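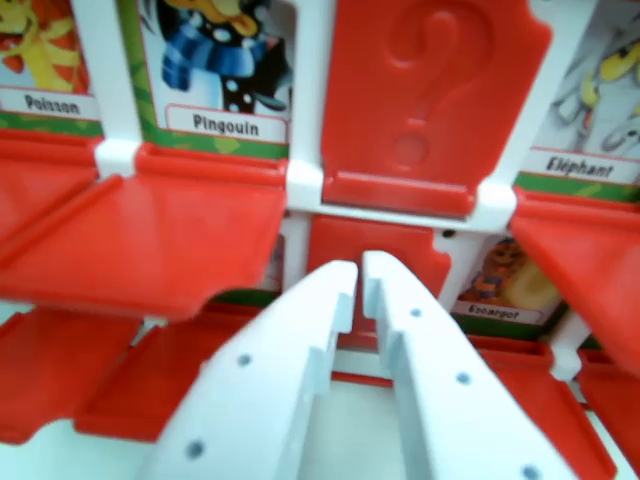 Stepped finger pair at a red and white flap board, wrist camera view.

Home > Grippers > Fingers and tooling > Dakumia stepped finger set

Dakumia Stepped Finger Set, two-finger, white
Supplied by Chisholm. Page revised February 22, 2024.

The Dakumia set is a pair of tapered plastic fingers for small two-finger grippers. It is meant for benchtop tasks with thin, hinged or closely spaced parts, such as flaps, tabs, small covers and board game pieces. Each finger has two steps on the inner edge and a row of round holes through the face. The tips close to a narrow gap.

Specification
Opening at tips: 74 mm
Rated payload: 600 g
Rated cycles per pair: 1000, then inspect tips
Minimum order: one pair
Left and right fingers are not interchangeable

Budgeting
Fingers are a consumable and should be on their own line in the equipment budget, separate from the gripper body. Flap and tab work loads the tips from the side, and side load sets the replacement interval. For a first project, order three pairs: one fitted, one spare, one held back for fit checks against the original geometry. Orders of 100 pairs or more are quoted separately by Ghizlane Ouazzani in the Chisholm sales office.
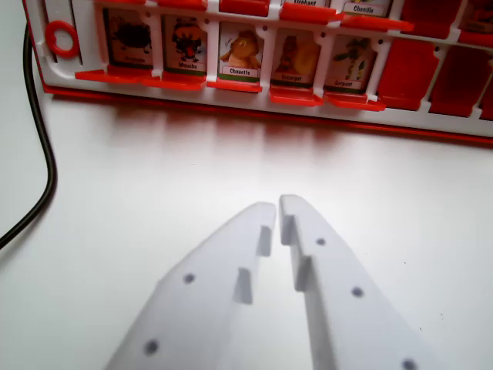 Part pitch matters more than part weight when choosing fingers. Measure the distance between neighboring parts in both states, open and closed. A folded flap takes up room in front of its own row and can reduce the approach to the row below. If the closed fingers do not fit between two raised parts, ask for the narrow Clistik blank and cut it to suit.

Work surface
Allow for a fixture. Light plastic frames slide on smooth tabletops when pushed from one side, and a shifted frame invalidates taught positions. The Emia clamp rail is the usual choice and is listed under Fixtures. A matte mat is worth adding to the order where a wrist camera is used, as glossy tops return colored reflections from the workpiece. 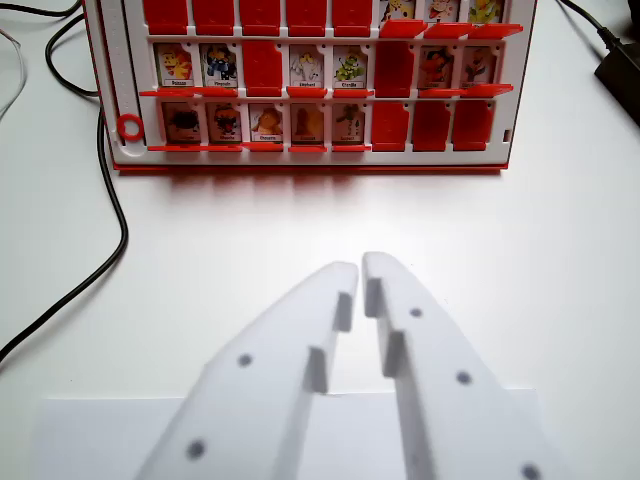
Cable routing should be settled before the purchase order goes out. List every cable that will cross the work area and add clips, sleeves and longer leads as required. Power adapters should have a fixed place outside the arm's reach. These items are cheap but are often ordered late, and they hold up commissioning.

Lead time
Stock pairs ship in six working days. Cut Clistik blanks take four weeks. Orders for cut blanks received after the end of April are scheduled with the following quarter.

Included
One left finger, one right finger, four screws, fit drawing.

Not included
Gripper body, wrist camera, camera bracket, clamp rail.

Technical questions: Thodoris Lambrakis, applications desk
Returns and worn tip inspection: Effie Leckie

Related items: Clistik narrow blank | Emia clamp rail | Matte bench mat | Cable clip pack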